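# About Allside

Allside is a household goods sorting and reuse center serving the town of Trudov and the neighborhoods along Hellwig Road. The organization accepts small domestic items from families, schools, and offices, sorts them by material and condition, and returns as many as possible to everyday use. It also runs a teaching program in sorting and storage for schools and for adults who are setting up a household.

## Our History

Allside opened in September in a single rented room on Hellwig Road, with 2 sorting tables and a set of metal shelves. Its first purpose was narrow: to find a use for the odds and ends left over when larger donations of furniture and kitchenware had been placed. Most organizations in the area took tables, chairs, and dishes. Few had room for a drawer of cloths, cords, and sponges, and such drawers were usually emptied into the trash.

The room was soon too small. The center moved to its present building, the former Astel stationery warehouse, where it occupies 1221 square feet on the ground floor. The loading door faces the rear lot, and the teaching room is to the left of the main entrance. The Astel name remains on the front of the building, and visitors arriving for the first time are advised to look for it.

## What We Accept

The center accepts clean household items small enough to fit in a standard moving carton. These include:

- kitchen and bath linens, towels, and cleaning cloths
- unused sponges and brushes
- rope, cord, and twine in lengths of 2 feet or more
- pet toys in sound condition
- craft materials, including driftwood, cork, and untreated wood
- small housewares of rubber, foam, or plastic

The center does not accept medicines, batteries, glassware, sharp tools, or electrical appliances. Items that are damp or have a strong odor will be returned to the donor at the door. Driftwood should be brushed free of sand before it is brought in.

Donors are asked not to sort their cartons beforehand. Mixed cartons are easier for the staff to check, and a carton packed by type often has to be opened and spread out in any case.

## How Items Are Sorted

Every carton passes through the same steps. The contents are emptied onto a long table and divided into small groups, and each group is placed on a tray with a raised rim. The rim keeps round items from rolling away, and a textured floor helps hold smooth ones in place. Trays are kept to a modest load so that each item can be seen and picked up without disturbing the others.

Soft goods are taken first. Cloths and towels are lifted by one corner, shaken open, and checked on both sides for tears, stains, and worn patches. Cotton and microfiber are separated at this stage, as the two are washed on different cycles. A cloth that is too worn for household use may still serve as a rag, and rags are bundled for local workshops.

Rope is handled next. It is checked along its full length for frayed strands, and the knots and end caps are pulled gently to confirm that they are secure. Pet toys made of twisted rope are held to a stricter standard than plain cord; any toy with a loose strand is set aside and is not passed on.

Firm and irregular items are left until last. Pieces of driftwood are turned over and felt for splinters. Small rubber and foam articles are pressed lightly to find cracks. Articles that cannot be identified are placed in a bin marked "Unknown," which is reviewed at the end of each week — a surprising number prove to be parts of something received in another carton.

When a tray has been cleared, it is wiped down and returned to the stack beside the table. The color of a tray has no meaning in the sorting process, and new staff members are reminded of this during their first shift.

## Teaching and Training

The teaching program began as an occasional class for students and is now a regular part of the center's work. Participants learn to tell materials apart by touch and by weight, to judge whether an item is fit for use, and to store it so that it stays that way. Classes are small. Each participant works with a tray of mixed objects and is encouraged to handle every piece before making a decision.

Mixed articles on the tray, followed by 2 closer views:
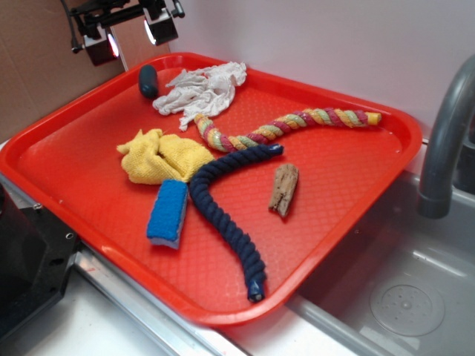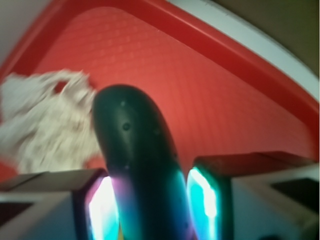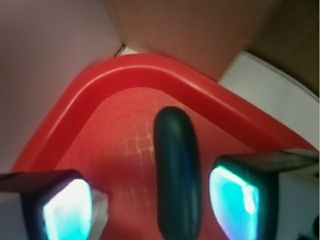 School groups may reserve the teaching room on any weekday morning during the school year. The session includes a tour of the storage area and time at the long table. Teachers receive a printed guide with sorting exercises suited to the classroom, and trays may be borrowed for 2 weeks at no charge.

## Storage and Distribution

Sorted goods are held in labeled bins on open shelving. The storage area has room for some 500 bins, arranged by material and then by size. Requests from schools, shelters, and animal care groups are filled in the order in which they are received. Individual households may visit the front shelves during open hours and take what they need.

## Visiting the Center

Donations are received at the rear door. Parking is available in the lot, which is shared with neighboring tenants, and the ramp to the left of the loading door is kept clear for carts and wheelchairs. Groups of more than ten should write to the office in advance.

Page last revised 2020-03-04.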